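A visit to the Hodix open day on data and privacy

Hodix opened its offices to the public in January, and I went along for the afternoon session. The company makes consent software, the part of a website or app that asks what you will allow and then keeps a record of your answer. Its main product is called Nillasero. There were 30 of us, mostly from small charities and housing groups, and we were split into 2 parties at the door.

Signing in took a while. Visitors were given a paper form with a separate box for each use of their details, and every box was blank to start with. I ticked the one for the fire register and left the rest. The badge had no name on it, only a colour.

The first talk covered deletion requests. Hodix said it had handled 3,170 of them for its clients over the past year, and that the slow part is finding old copies in backups and spreadsheets. A woman from a tenants' group asked what happens when the client has passed the data to another firm. The answer was that Nillasero sends a notice on, but can't force anyone to act on it. I would have liked more time on this.

After tea we saw a demonstration of Prellero, a smaller tool that lists the trackers running inside a phone app. It was tried on a weather app and a shopping app. The weather app had the longer list.
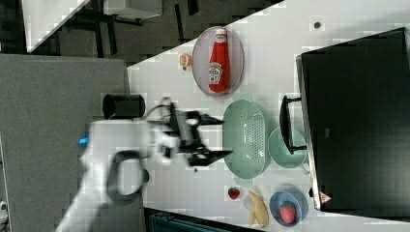
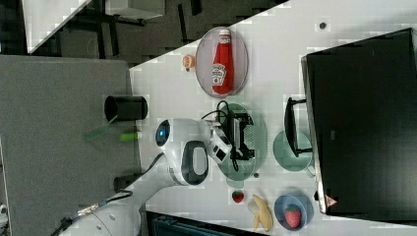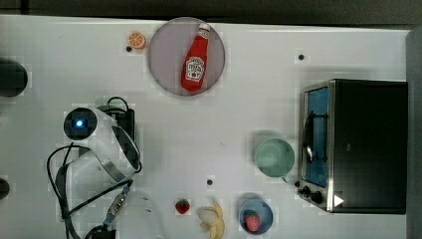
The last session was given by Abubakar, a consultancy that audits firms of this kind. Its speaker was blunt about privacy notices and read one out until people began to shift in their seats. She wants a one-page limit. Hodix's own notice runs to more than that, and a member of staff said a shorter version was being written.

Questions ended at half past four. Slides are to be sent to anyone who ticked the second box on the form, so I shall have to ask for mine.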